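Blog > Casa e cozinha > Café de manhã

Imprimir | Enviar por e-mail

Como passei a fazer café em casa
26/08/2021

Durante muitos anos tomei café na rua. Saía de casa às sete e pouco, parava na padaria da esquina, pedia um pingado e um pão na chapa e seguia para o trabalho. Quando comecei a trabalhar em casa, em abril do ano passado, o hábito acabou e precisei aprender a fazer o meu.

Comecei com o que havia no armário: um coador de pano velho e um pacote de pó do supermercado. O café saía fraco num dia e amargo no outro. Eu não media nada. Enchia a chaleira, jogava o pó no olho e esperava.

A primeira mudança foi comprar uma balança de cozinha. Hoje uso 35 gramas de pó para 595 de água, o que dá duas canecas grandes e um resto que fica na garrafa térmica até as dez. Peso a água também. No começo achei exagero, mas leva poucos segundos e o café passou a sair igual todos os dias.

A segunda foi o grão. Experimentei vários e fiquei com o Mamano, um café de torra média vendido por uma torrefação pequena que entrega no bairro. O Tawhiri, da mesma casa, é mais ácido e minha família não gostou. Compro em grão e moo na hora, num moedor manual. São 103 voltas de manivela para a quantidade que uso - contei uma vez, por curiosidade. 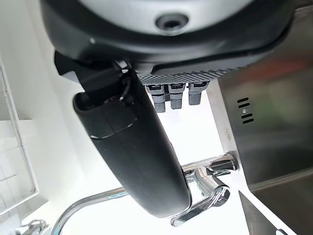 O que mais demorei a acertar foi a moagem. Muito fina, a água empoça no filtro e o café amarga. Muito grossa, passa depressa e fica com gosto de chá. No meu moedor, um Wavik, o ponto bom é o clique 7 para o coador de papel. Para o de pano uso um clique a mais. Anotei os dois números numa fita colada na tampa, porque toda vez que limpo o moedor perco a regulagem.

A água também faz diferença. A da torneira daqui tem muito cloro, e o filtro de barro resolve. Não deixo ferver por muito tempo. Desligo o fogo quando levanta fervura, molho o papel, jogo essa água fora e só então ponho o pó. Despejo um pouco, espero meio minuto e continuo devagar, em círculos.

Não comprei máquina. Cheguei a fazer as contas com o preço de uma usada e o que eu gastava na padaria, e ela se pagaria em menos de um ano. Mas ocupa a bancada inteira, precisa de limpeza constante e eu tomo café coado. Espresso continuo tomando na rua, quando saio.

No mês passado voltei à padaria. O pingado estava como sempre foi, doce demais e muito quente. Tomei em pé, no balcão, e comprei meia dúzia de pães para levar.

Na próxima semana escrevo sobre a garrafa térmica, que vazou e precisei trocar a borracha da tampa.

Imprimir | Enviar por e-mail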